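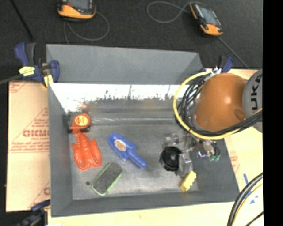 Kerkero puts its hand-guided picking robots to the test

Drarnberg, Sep 18, 2023 - Kerkero today published the results of its remote-control teaching trial, in which operators steered an arm through mixed-item picks. Of 2638 demonstrations recorded since May, 1494 were judged good enough to train on.

"Teaching by hand is sold as quick and easy, and we doubt both claims," said Danuta Makowska, head of trials. "Two operators will grip the same sponge in different ways, and the robot copies the muddle."

Kerkero will not quote a success rate until 30 unseen items have been tried.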